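Okay, so the Drenurska kit has been living in my spare room since October and a few of you have been bugging me for a real write-up. Fine, fine, I'm typing!

If you missed the last post, Drenurska is a little desktop robot arm kit from Bresari. You get the arm, a power brick, a control board, a bag of hardware, and a head-mounted camera you wear while you do a chore yourself. You record the chore, upload it, and their software is supposed to turn it into something the arm can attempt. I paid $372 for the full bundle. The arm-only version is $184 and skips the camera, and I'll get to why I think that's a bad deal.

Building it took me most of a Tuesday evening. The base went together great. The wrist did not. Step 14 in the booklet has the bracket drawn backwards (I checked their forum and Sheyla Pacheco had already posted a fix with her own sketch, bless her), and I had it on and off 2 times before it sat right. The screws are nice and the hex key is garbage, so use your own.

Then comes the part I liked way more than I expected, which is recording. You strap the thing on, pick a task, and just do it with your own two hands. I went with drawer sorting because my desk drawers are a disgrace and I figured I'd get some tidying out of it.

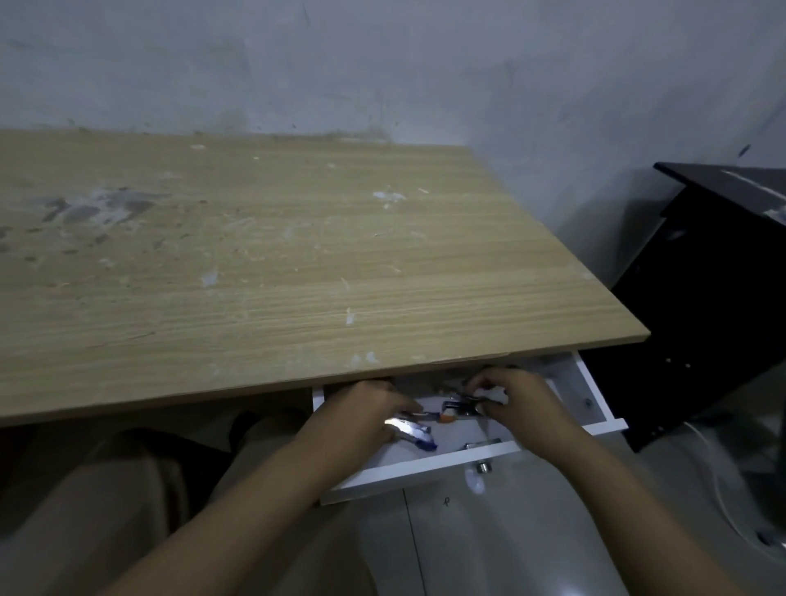
Both hands in the junk drawer. Please ignore the state of my desktop.

The app wants you to move slowly and keep your hands in view, and it'll nag you with a beep if you look away. I look away a LOT. After a few tries I got used to keeping my chin down, but my neck was complaining by dinner. Small shiny metal stuff gave the software the most trouble. It kept labeling things "unknown item" and asking me to type in names, and I have no idea what half of that stuff is either.

As for the arm doing it on its own... eh. It'll pick up a marker and put it in a cup if the marker is out in the open. Anything down in a corner of the drawer, it pokes at and gives up. The Espinoza gripper add-on might help with that, but it's sold separately and I'm not spending more until the basic one impresses me.

Support has been good! I emailed the Plindport office with a dumb question about the power light and got a real answer the same afternoon.

So about that $184 version. Without the camera you're stuck using their stock tasks, and the stock tasks are boring. Stacking blocks, pushing a button. Get the bundle or wait for a sale. I'm trying sock folding next, and I'll post the results if there are any.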